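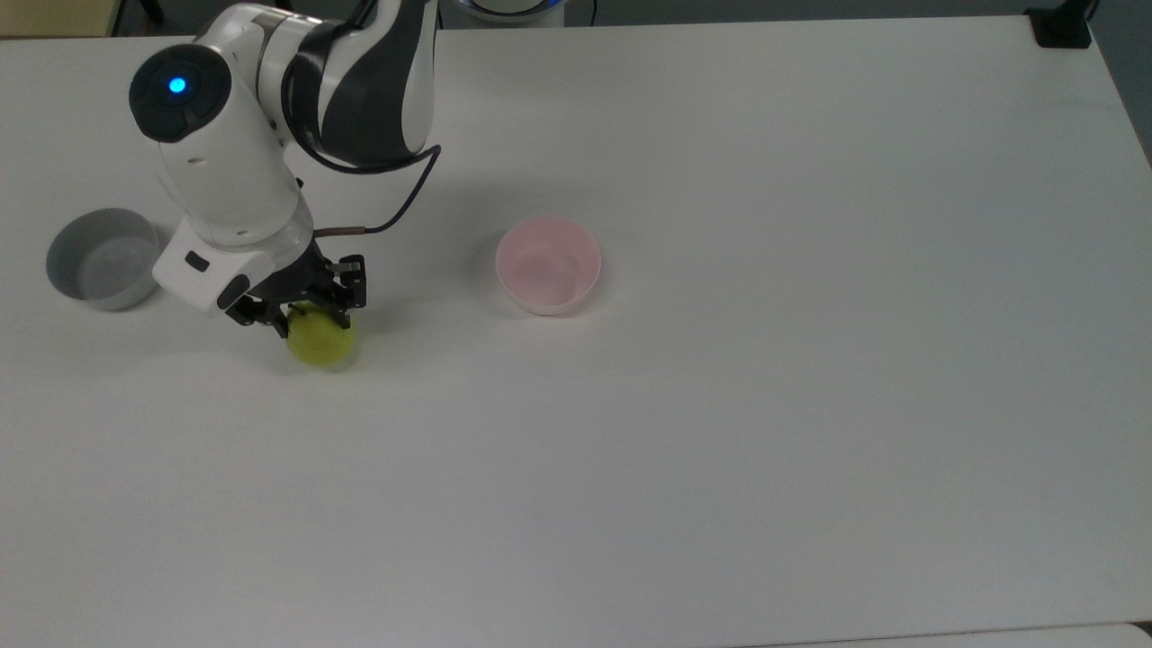 Fruit Bowls: Storage and Care
Kitchen Notes, September 2018

A fruit bowl on the table is short-term storage. Treat it as such and stock it for 5 days at most. Anything beyond that belongs in the refrigerator drawer.

Bowl size
Use two small bowls in place of one deep one. Fruit at the bottom of a deep bowl carries the weight of everything above it and bruises at the contact points. One layer is best, two is acceptable for firm apples. Pears should not be stacked at all once the neck gives under the thumb.

Separation
Apples and ripe pears give off ethylene, which speeds ripening in whatever sits next to them. Keep them in one bowl and put citrus or unripe fruit in the other. To ripen a hard pear, reverse the rule and put it in with the apples overnight. Check it in the morning.

Handling
Lift round fruit by the sides and set it down; a drop of 6 inches onto a hard bowl is enough to leave a soft spot. Pale green and yellow skins show damage sooner than red ones. Mottling alone is normal on many varieties. Press lightly near the stem to tell the difference -- a bruise yields, a surface mark does not.

Washing
Wash at the time of eating. If fruit must be washed ahead, dry it completely before it goes back in the bowl.

Cleaning the bowls
Empty and wash weekly with dish soap and warm water. For sticky residue, mix baking soda and water to a paste, leave it on for 5 minutes and rinse. Dry the foot of the bowl too; a damp foot leaves a ring on a matte white tabletop.

Tabletop marks
Wipe juice promptly. For gray scuffs left by unglazed bowl bottoms, use a damp melamine sponge with very light pressure and test a corner first. Felt pads under the foot prevent most of them -- replace the pads when they flatten.

Notes by Eduardo Amaral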